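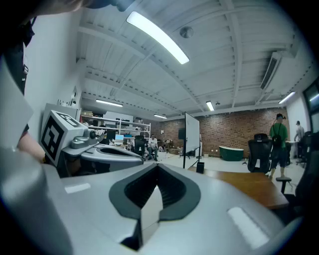 The lights in the back workroom

Regular readers will remember the August newsletter, in which we asked whether anybody objected to replacing the tubes in the back workroom. Replies were plentiful. Most of them concerned the parking lot.

We went ahead anyway, and the lights are now done. All five fixtures come on at the same switch, at the same moment, and stay on. Members who joined after the spring may not grasp what an event this is. For most of the year the tube over the middle of the room had a kind of stammer, and people who worked under it for more than an hour came out looking as though they'd been given bad news on a bus.

The bill came to 1,742 dollars, including a charge for ladder time. We queried the ladder time. The electrician explained that the ceiling beams are not where a sensible person would put beams, so the ladder had to be moved for every fitting, and each move is a move. We paid. The beams are painted white and look very nice, and if you'd like to sponsor one, the office has a form.

While the ladder was up we also asked about the air conditioner. It is a perfectly good unit that has spent its life being argued with. The remote is now kept in the top drawer by the door, and it has a piece of string on it, and the other end of the string is attached to the drawer. Please don't read anything into this. The agreed setting is 70 and it will be 70 when you arrive. If you feel cold, there is a box of sweaters in the hall left over from the rummage sale, and several of them are almost flattering.

Now, the shelves. The white metal shelving at the back, along the brick, has been fuller than anyone intended for a long while, and better lighting has been unkind to it. Things that used to pass for shadow are now plainly boxes. A small party went through it one evening with a roll of labels and a pot of coffee and got as far as the second shelf before the conversation turned to whether a slide projector is equipment or furniture. It was put back where it came from, labeled "slide projector," and I think that was the right decision.

Among the things that came to light were 16 extension cords, of which 9 had plugs at both ends where you'd hope to find them. There was a carton marked Varken with nothing inside but a smaller carton marked Varken. There were the instructions for a Ziltix label printer, in very good condition. We have never owned a Ziltix label printer, as far as the accounts show, but the instructions are there for anyone who gets one for Christmas.

If any of the boxes on those shelves are yours, please put your name on them by the end of January. A name is enough. We don't need to know what's inside, and in a couple of cases we would prefer not to. Whatever has no name on it in February goes to the long table in the hall for two weeks, free to whoever wants it, and after that to the thrift store on Maldonado Street, who have been warned.

A few people have asked about painting the brick wall to match the rest of the room. The question comes up every winter – I suspect it's the dark evenings – and the answer is still no. White walls show every mark, as anyone can see from the stretch by the sink, and the brick has been forgiving about tape, chalk, pushed chairs and one incident with gravy. It also holds up the back of the building. We'd like to keep on its good side.

What the room does need is somewhere to put coats. At present they go over chairs, and then someone needs the chair, and the coats migrate to the nearest level surface and stay for the season. We've had a quote from Tuvum for a row of hooks on a board, to go on the wall inside the door. The quote is reasonable for the hooks and surprising for the board. If you have a decent length of wood in your garage, roughly six feet and not warped, leave a note in the office tray and we'll come and get it.

The room stays open its usual hours through the holidays, closing early on the 24th. Last one out does the switch. It's the one on the left; the one on the right is the fan, and has been since before the sign saying so fell off.

Posted 12/14/20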